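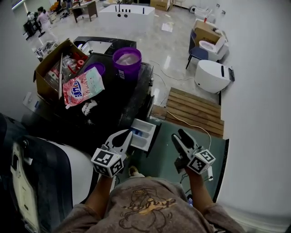
Grippers up, detergent drawer out. Left jaws open, right jaws closed.

The incident report said the jaws closed by themselves, and I didn't believe it.

I had read plenty of reports from the Sukton floor by then. Jaws closed by themselves, drawers jammed by themselves, powder got on the machine by itself. I was the one Hornbridge paid to go down there and write the second report, the one that said a thumb had slipped. I had written 11 of those since July and I could have written the twelfth from my kitchen.

"Show me," I said to the operator.

The operator picked up the pair and stood in front of the washer. Someone had fitted out the room as every bathroom in the country at once, with two toilets, a tub, a slatted board on the floor and boxes on anything flat. We did laundry in it all day. Squeeze the handles, pull the drawer, put in the soap, push the drawer. The Katix software watched the marker cubes and learned, or so the brochure had it. What I had seen it learn so far was how to spill.

"It was the right one," the operator said. "I let go and it stayed shut. I had my finger in there to clear the powder."

"So it didn't close by itself. It failed to open."

"It closed first."

"You closed it."

The operator looked at me for a while. There was a strip of tape around the finger in question, and the skin above it had gone the color of a plum.

We ran it. Open, close, open, close. The right jaws did what they were told. I wrote that down. We ran it again with the drawer and I wrote that down too. After 146 squeezes my pen was giving out before the gripper was, and I said we could probably stop.

"It doesn't do it when Fan is off," the operator said.

Fan was the part of the system I had been told not to worry about. It was supposed to add a little help at the end of a grip, a nudge from a small motor, so that tired hands would give the same data as fresh ones. Hornbridge had signed off on it after 2,000 clean cycles. I had seen the sheet. I had not seen who stood there for them, or whether anyone had.

"It's off now?"

"They turned it off when they heard you were coming."

I asked for it to be turned on. This took most of an hour and two phone calls, and the second call was to somebody who wanted to know whether I was authorized to ask. I said I was authorized to go home and write that I hadn't been allowed to. Then it was on.

I took the grippers myself. They were lighter than they looked. I put a pencil between the right jaws, since I am a skeptic but I also type for a living, and I squeezed, and let go.

The jaws opened. Of course they did. I did it again and they opened again, and I was already putting the sentence together in my head, operator error, retraining advised, when I held the thing out over the drawer with my hand loose on the handle, doing nothing.

The pencil went off like a cap gun. Half of it landed in the tub.

I squeezed and released, and the jaws stayed where they were. I pulled the cable out and they still stayed, with the stub of the pencil standing up between them. It took 8 minutes and a screwdriver to get it out.

"Now you write that my thumb slipped," the operator said.

I sat down on the edge of the tub and turned to a clean page. My phone was already ringing. It was Hornbridge, asking how soon they could have the room back.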